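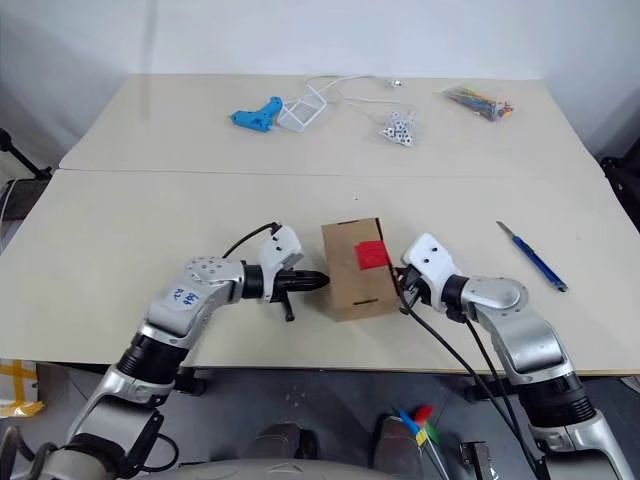
We use cookies to keep you logged in and to remember your settings. Accept / Manage preferences

Vondix two-arm bench package, worth the money?

ona_vaher
Right, has anyone here lived with the Vondix package for more than a fortnight? I've had it on trial since the start of August and I have to decide whether to keep it before the trial runs out. It's two arms on one body, parallel grippers, and their teaching software on top. We're a small packing outfit, lots of odd little cartons, never 1,000 of the same thing in a row, so a proper line makes no sense for us.

Good bits first. Teaching it a new carton is quick! I had my first one going before lunch and I am not a technical person (ask anyone). Hold with the right, bring the left in, save it, done. Cardboard is where I get cross. If the right gripper squeezes a touch too hard on a box with nothing in it, the side bows, and then the left one goes for a face that isn't quite where it was.

mlukosevicius
We bought one in spring and kept it. The bowing is your grip force, the default is set for plastic tubs as far as I can tell. Ours came out of the box at 16 on their scale and I run empty cartons at 7. Menu is under Tool, then Hold, then the little arrow that looks like it does nothing.

Also grip nearer a corner. A corner is stiff, the middle of a panel is rubbish.

ona_vaher
16! Mine's the same. I never touched it. Will try tonight.

GimesierGil
I'm going to be the grump. We had the Vondix and sent it back, and went with the Trodumow single arm plus a cheap fixture. Half the price and you get your bench back. Two arms sounds lovely until you're trying to reach past them for a roll of tape. If all the second arm does is hold a box still, a bit of angled ply does that for nothing.

mlukosevicius
For one size of box, yes. She said odd little cartons. I'd be making a new bit of ply every morning.

GimesierGil
Adjustable fixture, mate. They exist.

ilze_d
Bit of both from me. I'd have the Vondix again for the arms, but the support contract is poor for what they charge. I waited ages on a gripper question and the answer was a link to the manual, which I'd already read, which is why I was asking. Ona, check whether your quote has the support baked in, because mine did and I had to ask for it to come off.

The cables are my other moan. They hang down off the gripper and if you teach a move with a lot of wrist in it you need to watch where they're going. Leave slack, then tie them back along the arm with a couple of ordinary cable ties, loosely. Don't do what my colleague did and pull them tight.

yuzuki_okabe
Does it cope with stickers? We label first and fold after, and I'm wondering whether the fingers catch the edge of a label.

ilze_d
Ours lifted a few when the label was right where the finger closes. Moved the grip point down a bit and it stopped. Matt labels were worse than shiny for some reason.

ona_vaher
Back again, sorry it's nearly 11 at night. Dropped the force to 7 and the sides have stopped bowing on the small cartons. Still not happy on the tall ones, they lean when the left arm nudges them, but that might be my teaching. And Ilze, you were right, support is in the quote as a separate line on page 2. I've emailed them to ask for it off.

GimesierGil
Glad it's better. I still say price up the Trodumow before you sign anything.

ona_vaher
I will! I've got someone from Yupanqui ringing me as well, they do a rental. Has anyone used them?

mlukosevicius
Only for a conveyor. It turned up when they said it would. For your tall cartons, slow the left arm down for the last bit of the approach, there's a separate speed for it on the same screen.

Contact us | Forum rules | Privacy | Back to top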